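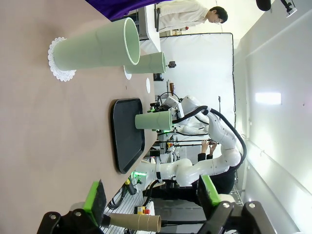
Speaker notes: how we patch Zuvavano

Slide 1. Say hello, wait for the door to close. I work on the update side of Zuvavano, our farming game. Kütt makes the art, Tiltero makes the code, Nider is our publisher. Speak slowly here, I always rush the names.

Slide 2. Version 2 was our biggest patch. It closed 137 reports. Many of them were the same bug: the player sleeps while the harvest menu is open, and the morning never comes. Ask who has played it. If hands go up, ask if they lost a save.

Slide 3. The save bug. The game wrote the inventory first and the calendar second. When the console went to sleep between the two, the file had the new items and the old day. We now write both to a spare file and swap at the end. Do not go deeper, the diagram is on slide 4.

Slide 4. Diagram. Give them time to read it.

Slide 5. Colour of the seasons. Players told us that August looked the same as spring on the handheld screen. Kütt changed the grass and the sky — small change, many thanks in the forum.

Slide 6. Patch notes. Our first notes had 843 words and players still asked what was fixed. Now the limit is 100 words, and the full list is on a separate page. Read the old first line aloud, then the new one:
"Fixed an issue with certain state transitions."
"You can sleep with the harvest menu open."

Slide 7. Still broken: fishing with two controllers. Be open about it. Nider has asked me not to promise a date.

Questions. If someone asks about mods, say that old mods load but the crop mods need a new build.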